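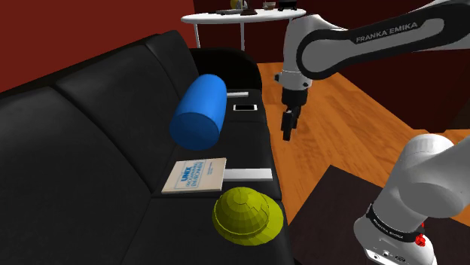 Lab notebook / Visits and demos

February, Dredcombe building, simulation room

Preparation for the open day. The visitors from Baltmont come in at 5 p.m. and we show them the sofa task in simulation, on the big screen. The scene is the living room with the Franka arm beside the black sofa. Objects on the seat: blue cylinder, UNIX book, white bars, phone, yellow-green hat. I kept the default room with the red wall, it is well visible from the back row.

Settings for today: 500 physics steps per trial, 80 trials in the batch for the statistics slide. Seed is written in the Nedel config, please do not change it before the visit. I lost one morning already with this.

First remark. The book and the bar next to it lie very close, and the contact solver does not like this. If the objects shake at the start, reset and wait until they rest, then begin to talk.
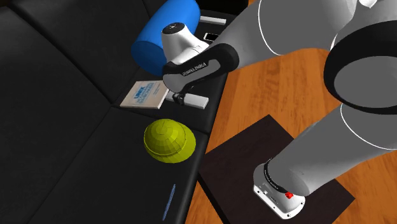 Second remark, the view from higher up is better for explaining the reach. From the low view people asked me last year if the arm can get to the backrest at all, and I had no good answer.

The Dogar planner needs 400 ms for one plan on this machine. It is acceptable, but on the laptop it is slower, so please use the desktop.

To do before the visitors come:
- text on the start screen is still the old one
- check the sound in the room
- print the handout, both sides

Question for the group: do we let visitors choose the target object? I would say yes, but not the pen.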